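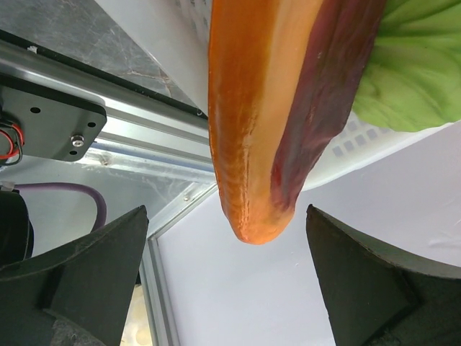
*Artificial food piece with an orange tip, green leaf to the right.*

# Week 4: netcode for action games

Notes as given on Monday, tidied a bit. Gaps where we ran out of time. Lab sheet is at the bottom, read it before you come.

## Carried over from last week

We'd got as far as the dumb client. Player presses forward, the key press goes to the server, server moves the player, new position comes back, screen updates. Safe. Horrible to play. Every press feels like pushing a shopping trolley through mud, and the further you live from the server the more mud.

Three things to keep apart, people mixed these up in the quiz:

- **Latency** — how long a message takes to get there. Round trip is there and back.
- **Jitter** — how much the latency wobbles from one message to the next.
- **Loss** — it never arrives.

A steady bad connection is often easier to cope with than a wobbly good one. Most of today is about hiding the first one. Jitter gets a buffer. Loss gets repetition.

## Ticks

Server doesn't run all the time, it steps. Each step = one tick. In a tick it:

1. reads whatever inputs have arrived
2. moves everything
3. works out hits, pickups, doors, all that
4. sends out a snapshot (or not, see below)

Tick rate and send rate are different numbers. Write that down. You can simulate quickly and send slowly. Grurkari, the class game, sends 10 snapshots a second in the default build, on purpose, so you can see the problems. Don't change it till the lab tells you to.

Frame rate is a third number again and belongs to the client. Never tie movement to frame rate. Somebody does it every year and their player runs faster when looking at the sky.

## Client prediction

Idea: the client already knows the rules. So when you press forward, move straight away on your own screen, send the input, and assume the server will agree. Most of the time it will.

What the client has to keep:

- a sequence number for every input
- a list of inputs sent but not yet confirmed
- the position it guessed after each one (handy for debugging, not strictly needed)

Server replies with "here is your position, and I've dealt with inputs up to number so and so".

The movement code must be the same on both sides. Same function, same step length, same order. In Dokow put it in the shared folder and call it from both. If you copy and paste it you will fix a bug in one copy and forget the other.

## Reconciliation

The server's answer is always old. By the time it gets to you, you've pressed more keys. If you just snap to the server position you get yanked backwards on every update, the classic rubber band.

So:

1. Take the server position.
2. Throw away all inputs up to the one it confirms.
3. Replay the rest on top, all in one go.
4. Compare with where you're drawn now.
5. Same? Do nothing. A bit off? Ease towards it. Miles off? Snap.

Worked through on the board. Server says it has handled input 671. Your list holds 670, 671, 672, 673, 674. Bin the first two. Start from the server's position, apply 672, 673, 674, and that is where you should be now. So 3 inputs replayed. If it matches your guess the player never notices anything happened.

When does it not match?

- another player bumped into you
- a door shut on the server before you got through it
- you were stunned, pushed, killed
- an input packet got lost
- floating point differences (rarer than people claim, check your own bugs first)
- you're cheating

Careful with step 5. How far off counts as "a bit" depends on the game. Start with half a player width and tune by feel. Put it in the config file, not in the code.

**Sound and effects during replay.** Common mistake. You replay inputs and one of them was a jump, so the jump sound plays again. And again on the next snapshot. Replay must be silent: state only, no sounds, no particles, no screen shake. Pass a flag, or better, keep the effects out of the movement function altogther.

## Other players: interpolation

Prediction works for you as you have your own inputs. You don't have anyone else's. So for everyone else we do the opposite and draw them late.

Keep the last few snapshots. Pick a render time slightly in the past. Find the two snapshots either side of it, blend. Movement looks smooth, at the price of seeing the others where they were a moment ago.

How far back? Long enough that one lost snapshot doesn't leave you with nothing to blend to. Two send intervals is the usual starting point. At 10 a second that's a fifth of a second, which is a lot! This is the argument for raising the send rate, and it's a better argument than "it feels nicer".

What not to blend:

- **Teleports and respawns.** Body slides across the whole map. Mark these with a flag and jump.
- **Angles, done naively.** Going from 350 degrees to 5 degrees the long way round gives you a lovely pirouette. Take the shortest way.
- **Health, ammo, door open/closed.** Step these, don't slide them.

Extrapolation (carrying on in the same direction when the data runs out) — fine for cars and boats, poor for people on foot, who turn on the spot. Cap it very short, then freeze. A frozen player looks broken but a player running through a wall looks worse.

## So who hit whom

Now the awkward bit. You are drawn ahead of the server. Everyone else is drawn behind it. You aim at what you see, and what you see isn't where they are any more.

Option one: make the player aim ahead. Old games did this. People got very good at it and then complained when it was taken away.

Option two, lag compensation. Server keeps a short history of where everyone was. When a shot arrives, it works out what time the shooter was looking at, winds the others back to that time, tests the hit, puts them back.

Time to rewind to = server time now, minus the time the shot took to arrive, minus the shooter's interpolation delay. Forgetting the last term is the most common error in the coursework. Shots land just behind moving targets and you spend an evening blaming the collision code.

Cost: the person being shot. They've got round the corner, on their screen they are safe, and they drop dead. You cannot get rid of this, only choose who suffers. Put a cap on the rewind so somebody on an awful connection can't shoot into ancient history. Past the cap they have to aim ahead like the old days.

The Montes map shows it best. Narrow alley, long sight line, corner at the end. Stand one bot at the corner stepping in and out, add delay to the shooter, turn the cap on and off.

Not everything gets rewound. Usual split:

| Thing | Rewind? | Why |
|---|---|---|
| Instant shots | yes | aim is at what you see |
| Slow rockets | no | player leads them anyway |
| Melee | a little | argue about it |
| Moving doors | depends | test both, see lab |
| Pickups | no | first to arrive at server gets it |

## Loss, quickly

Inputs are tiny. So send the last few in every packet, not just the newest. Lose one packet and the next fills the hole. Server ignores any number it has already seen.

Snapshots: don't resend old ones, nobody wants last second's position. Send the newest. Things that must arrive (chat, match result, item bought) go on the reliable channel. Do not put movement on it, one lost packet holds up all the ones behind.

Delta compression — only send what changed since the last snapshot the client confirmed. *Confirmed*, not the last one sent. Back to this next week.

## Lab

Use the Runico starter project, the August one. The older zip has a broken delay slider.

1. Run server and two clients on one machine. Open Montes. Walk about with no added delay and prediction off.
2. Add delay with the slider. Note down when it starts to feel bad. Then when it becomes unplayable.
3. Switch on prediction but not reconciliation. Walk into the other player. Write down what you see on each screen.
4. Write the replay loop in `reconcile`. The tests in the folder should pass, there are 4. The last one checks for the double jump sound.
5. Interpolation: fill in the blend. Kill a bot and watch the respawn. Fix the slide.
6. If time: rewind for instant shots, then try the doors.

Work in pairs, swap keyboard halfway. Hand in one file and half a page on part 3. Screenshots not needed. Almost all the lost marks last time were in the half page, so do write it in sentences please.

## Questions that came up

*Can the client just tell the server it hit?* It can. Then anyone can edit the client and hit everything. Some co-op games do it that way and don't mind.

*Why not make everyone wait the same amount?* That's lockstep, used for strategy games with hundreds of units. Send only inputs, everybody runs the same sim. Needs exactly matching results on every machine. Separate lecture.

*Does a faster tick fix it?* Helps with the wait between ticks. Does nothing for the distance.

*And rollback?* Fighting games. Same replay trick, but you guess the other player's inputs as well and redo the lot when you guessed wrong. Reading is on the module page, first half only, skip the appendix on button timings.

Next week: delta compression, bandwidth budgets, deciding what each player needs to be sent at all. Bring your half page.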